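**Spending plan for a second arm: what would you cut?**

**mchamoun_returns**

Looking for opinions before I send a request up in January. We're a small shoe returns shop. Pairs come back, someone opens the box, checks both shoes, fixes the laces and tissue, closes the box and puts it on a cart. We have one arm set up on the repacking step and want a second.

Bilal Chamoun (my brother, he does the books) wants one number for the whole thing. What I have so far is the arm, a Jevton two-finger gripper at $1,049, a wrist camera, a floor stand and spare finger pads. The arm quote is from Casado and I'm fine with it. The gripper is where I go back and forth.

The one we run now has the long tapered fingers with the open windows in them and a grippy strip down the inside. Closed, they come to a fairly thin tip, and that matters for us because there isn't much room between a shoe and the side of its box.
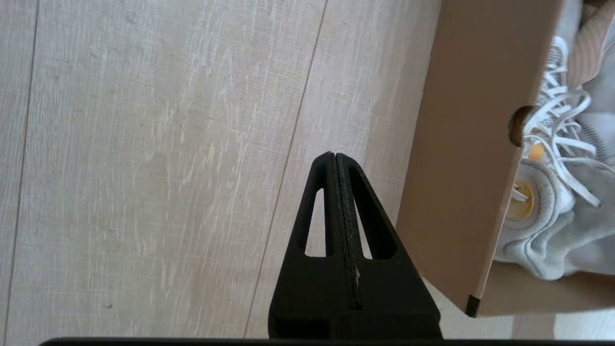
Kavberg sells a wider gripper for less and says it handles soft goods fine. I haven't tried it. Has anyone bought both, and would you spend the difference again?

**pallet_dan**

Had the Kavberg for 6 months on folded shirts. Good on shirts. On anything in a box it kept hitting the side walls, so we took it off. If your boxes stay open with the flaps loose you will have the same trouble. Buy the narrow one.

**Orrin_W**

I'd disagree with Dan a little. The gripper is the cheap part of this list. What you need to budget for is time. Our second arm sat for 27 days waiting on a stand and a cable. Put a line in for setup hours and a line for stuff you forgot.

Also, why two arms? Is the first one busy all day?

**mchamoun_returns**

Fair question. It's busy from 7 am until lunch and then mostly idle, because returns get dropped off in the morning. The second arm would be for the morning pile.

**Orrin_W**

Then I wouldn't buy it yet. Move some of the morning boxes to the afternoon and see what the first arm can do. Costs you a shelf.

**tess.k**

Can't always do that. We have carriers who want the outgoing carts by noon, and holding boxes over means paying for another day of floor space. Depends on OP's pickup time.

For the budget itself, this is how I'd lay it out:

- arm and controller
- gripper, plus one full spare
- pads
- camera and a spare cable
- stand or table
- setup hours
- yearly service

The full spare gripper gets cut every time and then someone pays for overnight shipping. We order ours through Stunden and they don't keep many on hand.

**pallet_dan**

Agree on the spare. Not sure I agree on yearly service for a small arm. We dropped ours and do the checks ourselves.

**tess.k**

Do you have someone who knows how? We don't.

**mchamoun_returns**

Neither do we, so service stays in. Pickup is at 1 pm, for what it's worth, so Orrin's idea only half works. I could hold back the pairs that are going to clearance.

What do people pay for pads? I was quoted $70 a set and the sheet doesn't say how many sets a year to plan on.

**Orrin_W**

Depends what you touch. Cardboard is rough on them, and so is grit. Clean the strip at the end of each shift with a damp cloth, write down the date you change a set, and you'll have a real figure by summer. Until then I'd put in one set per quarter per arm.

**pallet_dan**

One per quarter is low if it's shoes. I'd double it.

**mchamoun_returns**

OK. I'm going to price it two ways, one with the second arm now and one with just the spare gripper, pads and service for the arm we have. Bilal can pick. If anyone has tried the Kavberg on shoes I'd still like to hear it.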